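Teltar cell, Emden: gripper fingers do not open to the same width after restart
Opened by: Fasil Negash
Status: open, waiting for spare part
Date: January 19, 2021 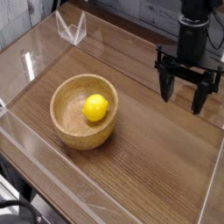 The fault is with the zero position of the gripper, which is lost when the cell is switched off for the night. After the restart the controller reads 254 with the fingers fully open, but in December the same position gave 0. I repeated the test with the yellow lemon in the wooden bowl, arm parked to the right of it and fingers wide open. The cable which loops off to the right from the wrist was my first suspicion, so I began there.

What I have done until now:

Cable: unplugged at the wrist, pins cleaned, plugged in again. No change.

Mounting plate: all bolts checked with the small torque key. None was loose.

Homing: run 4 times from the Sedura panel. Three times it finished with the correct value, one time it stopped with the message "reference not found". I could not make the message come again on purpose.

Cycle counter: it shows 1,872. The manual asks for new grease at 2,000, so I do not think the grease is the reason, but I have put a little on the finger guides anyway.

Backup battery: measured low. I did not have the right type in the drawer.

Reply from Myung, second line support:
Thank you for the clear list. A low battery would explain the lost zero, but it does not explain the message during homing. Please send the log file from the controller, and do not save a new zero before I have seen it.

Reply from Fasil Negash:
Log file is attached. I did not save a new zero. For the moment I run the homing by hand each morning and I keep the speed at half, so that the fingers do not hit the acrylic wall if the value is wrong. The battery is ordered. I will write here again when it is fitted.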